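Woster Bin Station
Demonstration recording for learned handling

The Woster Bin Station is supplied by Zesden to laboratories that need recorded examples of picking and sorting. Each unit comprises a seven-axis arm, a parallel gripper and a slotted aluminium table, and is tested before dispatch.
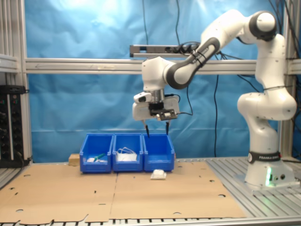

Arm, gripper and three blue bins on the station table.

Every recording combines a view of the table with a close view from the gripper. Joint positions and finger opening are stored alongside both. The standard memory holds 2000 recordings.

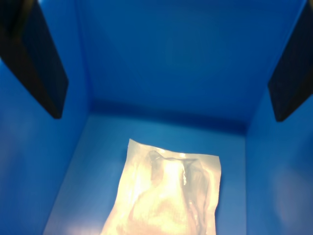 Close view: open fingers above a translucent pouch in a bin.

Soft packets are included in the Starkwood object set, as their shape varies from one attempt to the next. Operators may mark each attempt as complete, partial or failed.

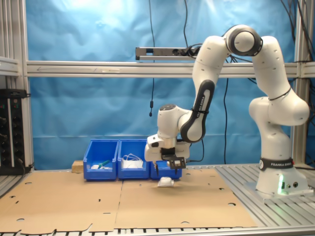 Recordings may be exported singly or by task, and failed attempts are kept unless the operator removes them. The Llanos starter collection, with 614 recordings, is included in the purchase price.

Order code: 2076
Enquiries: Deepika Salian, Equipment Sales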